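Hemham Classroom Heart Model, two parts

Maker: Kuris
Sold by: Aksoy School Supply
Item number: 117

The heart is a muscle which pumps blood to all parts of the body. Our model shows it larger than in life, so that also the pupils in the last row can follow the lesson. It opens along the front, and inside you find the four chambers and the valves between them.

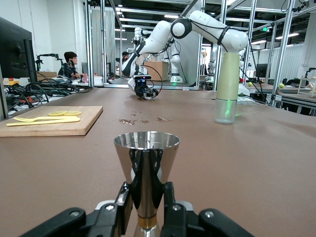
The right side of the heart receives blood from the body and sends it to the lungs. The left side receives it back from the lungs and sends it out again. On the model the two sides are painted blue and red. Please tell younger pupils that real blood is never blue, they often believe it.

A grown person at rest has a pulse of roughly 70 beats in one minute. In the teacher's booklet there is an exercise where pupils measure their pulse before and after climbing stairs. The booklet has 10 pages and was written by Recep Dağdelen, who taught biology in Beleck for many years.

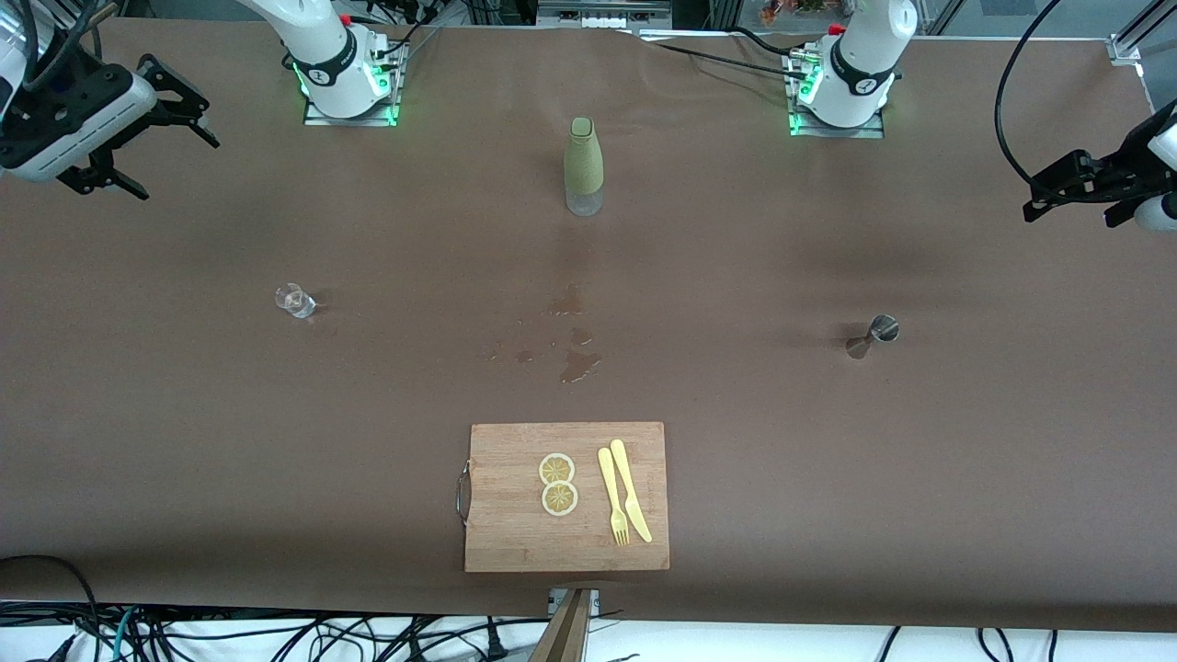
Can the model be washed with water?
Use a soft cloth, a little damp, and dry the model after. Do not put it under the tap, the magnets inside the halves can rust.

In the box: heart model in 2 parts, stand, teacher's booklet, card with the names of the parts.

The numbers on the model are the same as on the card. On models bought before September the number for the aorta was printed too small, and we send a new sticker free of charge if you write to us with your order number.

Price list valid from 19/04/2024. Schools can pay by invoice.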